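Fadon hand-held gripper kit: suitability for dark outerwear, and what the acceptance terms cover

Posted in: Equipment and Services > Data Recording > Household Tasks
Status: open, three replies

Dolores Achterberg

Our organization provides home support services in Akamcombe. We have been asked to decide by the end of November whether to continue with the Fadon kit beyond the trial period. I would be grateful for guidance from members who have completed a full term with the supplier.

The offer is as follows. The supplier, Gornatton, provides hand-held grippers with cameras, a charging station, and access to a review portal. Our staff carry out ordinary household work with the grippers, and the recordings are submitted for use in training robot arms to handle clothing. The fee is $1596 per kit for the term, and a portion of it is credited back against accepted recordings. A recording that fails review earns no credit, and the portal gives only a short code as the reason.

We began with towels and pillowcases, which caused little difficulty. The work order then moved to coats and jackets, and our results became much less consistent.

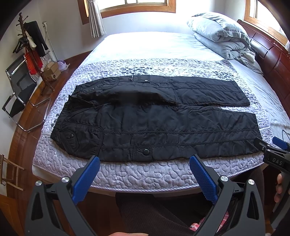
Our principal concern is the treatment of black garments under the review rules. The instructions ask that the operator keep "the main landmarks of the garment" in view during each fold, but they do not define a landmark. With a quilted jacket we have taken the term to include the channel seams, the snap on the flap pocket, and the buttoned tab on the sleeve, as these are the features by which a person can tell the sleeve from the body when it has been laid across. Two of our staff disagree on this reading. One believes that only the collar, cuffs, and hem are counted. The portal has returned code L (landmark not resolved) under both approaches.

A second concern is the background. The guide recommends a "plain, contrasting surface" for dark clothing. In the homes we serve, the surface is whatever bedding is in place, and it is not our practice to strip a client's bed for a recording. We have asked the supplier whether a patterned mattress pad is grounds for rejection and have received no direct reply. White bedding brings its own problem, in that a camera that brightens the picture for a black garment will often lose the detail of the bedding near a window.

The third matter is the class of garment described in the work order as "unstructured." This covers items with elastic waists or gathered panels, which do not lie flat and have no clear fold line. The guide contains four pages on shirts and half a page on everything in this class.

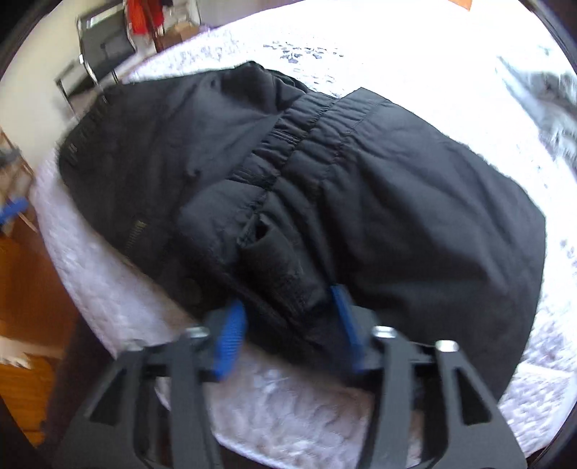 We have also found the pace requirement difficult to apply. Operators are told to work at "natural speed," yet the reviewers appear to favor slow approaches with a clear pause before the jaws close. Staff who are quick and tidy folders have a lower acceptance rate than those who are new to the work, and this has been discouraging for the former.

I would therefore ask the following. How is "landmark" applied in practice for black garments? Is there any written standard for bedding and other surfaces? May an organization decline the unstructured class without losing the credit on the remaining classes? Finally, is the Dalisay kit, which several members have recommended in other threads, a reasonable alternative for an agency of our size?

Thank you in advance for any information.

Thanasis Tsoukalas

I coordinated the Fadon program at a training center for one full term and can respond to most of these points. We submitted 1237 recordings during that time, with outerwear forming the larger share in the second half.

On landmarks: the definition exists, but it is in the annotator handbook and not in the operator guide. You may request the handbook through your account contact. In our copy, a landmark is any fixed feature that appears in the garment record. The garment record is the form your staff complete before the first recording of each item. If the form lists only collar, cuffs, and hem, the reviewer will look only for those. If it also lists a pocket snap or a sleeve tab, that feature must be identifiable at the start and at the end of each fold. We received a great many L codes because one member of staff completed the form very thoroughly and the others then recorded without regard to it. I would suggest listing the collar, both cuffs, the hem, and one fastening, and leaving the rest of the form blank.

On surfaces: there is no written standard that I am aware of. Patterned bedding was accepted in our case when the garment was solid in color. It was refused when the garment was also patterned. We were not asked to change a sheet at any time.

On light: close the sheer curtain if there is one, and place the operator so that the window is behind or to the side. The exposure setting in the kit is automatic by default. It can be locked from the portal under Device, Capture, Exposure, and I would recommend locking it on the garment before the session begins. Staff should be told to unlock it when they change rooms. We lost a morning's work by omitting that step.

On declining a class: this is permitted, but the notice must be given before the work order is opened. Once a single recording in the class has been submitted, the class is considered accepted and the credit is calculated across all of it. If your staff have already submitted garments with elastic waists, I believe you will need to complete the order or ask for a written exception. We obtained one such exception. The reply took a long time and did not state a reason.

I cannot comment on Dalisay.

Gus Abernathy

We have the Fadon kit and it works well for us. Most of our rejections were caused by dirty lenses. Please wipe them before each session with the cloth that is supplied. The grip pads should also be cleaned, as lint from bedding collects on them and the jaws begin to slip on smooth fabric.

I do not believe the color of the garment makes a difference. We have done mostly kitchen items.

Imani Achterberg (no relation to the original poster)

My department reviewed both products before purchase and selected Dalisay, so I will confine my reply to the comparison and to one correction.

The correction concerns the exposure lock mentioned by Mr. Tsoukalas. In the current version of the Fadon portal, the setting has been moved to the session page and must be confirmed on each gripper separately. If two grippers are in use and only one is locked, the two recordings will not match in brightness, and the pair may be returned. Members who learned the procedure on the earlier version should check this.

As to the comparison, Dalisay is a flat-rate service. There is no credit for accepted recordings and no per-recording review, and the supplier performs a single audit at the end of the term. This removes most of the uncertainty described in the original post. It also removes any feedback, so an agency with a consistent fault in its method may not learn of it until the term is over. Dalisay permits up to 3 operators on one account without a further fee. Fadon, when we reviewed it, placed no limit on operators but required that each complete the online course.

In construction the two are similar. Our staff found the Fadon handle more comfortable over a long session and the Dalisay jaws better suited to thick padding. For heavy outerwear I would give weight to the second point. For sheets, towels, and shirts it is unlikely to matter.

On pace, our understanding from the Dalisay trainer was that the pause before closing is wanted because it marks the point of contact for the annotator. A half-second pause was sufficient. Experienced folders may find it easier to be told "touch, then take" than to be told to slow down, and their overall speed need not change very much.

If the agency remains with Fadon, I would ask Gornatton to put the position on bedding in writing before the next work order is opened. Our purchasing office asked a similar question by telephone and was given two different answers.

Dolores Achterberg

Thank you to all three members. I have requested the annotator handbook and have asked our staff to hold the remaining jackets until it arrives. Mr. Tsoukalas, could you confirm whether your written exception applied to the whole class or only to the items already submitted? Our account contact has stated that only the latter is possible.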